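How Do You Teach a Robot to Pick Something Up?

You picked things up before you could talk. Mostly you put them in your mouth, but it still counts. Robots have a harder time of it, and the after-school robot club at Marnham knows this better than most.

The club has been getting ready for the Nurkancombe Tidy-Up, a contest where robots put sports kit back where it belongs. (Children are not allowed to enter as themselves. Their parents have asked.)

Showing, not telling

You could try writing the robot a list of orders. Move forward. Open. Close. The club tried this with their first robot, Pivero, and ended up with 70 lines of orders and a very squashed paper cup.

So now they show it instead. You hold a gripper in your hand, a bit like a big pair of tongs with a camera on it. You pick something up. The camera records what the gripper sees while you do it. Then you put the thing down and do it again. And again. The club's target is 500 goes for each object, and Zyanya Barajas, who is ten, says that by the end you start dreaming about tongs.

A computer studies all those goes and looks for what they have in common. After that, the robot has a try by itself.

Why a shuttlecock is a nuisance

A ball is the same whichever way you turn it. A shuttlecock has a rounded nose at one end and a wide skirt at the other, and on a table it likes to lie on its side. Grab the skirt too hard and it bends. Grab the nose badly and the whole thing rolls off in a curve -- they never roll straight, try it.

This means the gripper has to come at it from lots of directions, and the shuttlecock has to be pointing a different way each time.

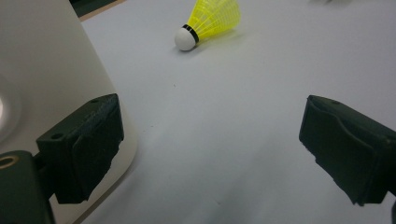 What happens when it goes wrong?

Mostly, you start again. Noemí Ventura, who runs the club, keeps the bad goes in a separate folder called Serrano, after a hamster who also dropped everything. It holds nearly 900 of them.

Try it yourself

You need 2 wooden spoons and something light, such as a sock. Hold one spoon in each hand, shut one eye, and move the sock across the table. Now turn the sock round and do it again. Only 499 to go.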